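Muvix Youth Mentoring Scheme: Final Project Report
Submitted by Nusrat Marikar
Supervisor: Diane Beaudoin
29 Jan 2021

1. Background

The Muvix scheme pairs school leavers in the Buvwood district with adult mentors drawn from local employers and faith groups. It is run by the Wibisono Centre and receives a yearly grant of £4,000. The purpose of this project was to establish why attendance at mentoring meetings declined after the first term, and to recommend changes to the way in which young people are matched.

2. Method

A written survey was sent to 400 households. Interviews were then held with 19 mentors, each following the same set of questions. Attendance registers containing 1,057 entries were also examined. Consent was obtained in writing from all those taking part and, where required, from a parent or guardian.
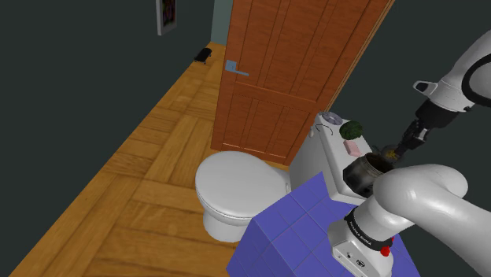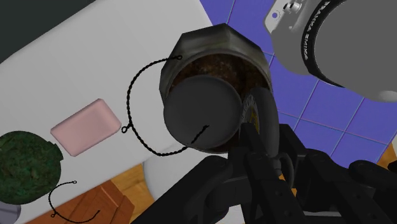
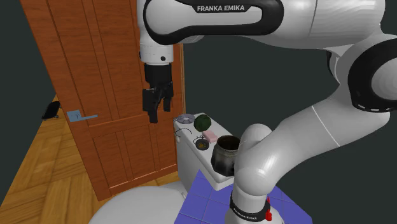 3. Findings

Young people who had met their mentor before being matched were more likely to remain in the scheme until December. Travel was the difficulty raised most often by families living on the Enari estate, where the evening bus service ends early. Several mentors stated that the training day dealt well with safeguarding but gave little guidance on discussing race, family background or money. Two had left the scheme for this reason.

4. Recommendations

An introductory meeting should be held before any match is confirmed. Part of the grant should be set aside for bus fares. The training day should include a session led by former members of the scheme, and its content should be reviewed each year.

5. Limits of the study

Replies to the survey were uneven across the district. Registers for the first month were incomplete and have been left out of the attendance tables in Appendix B.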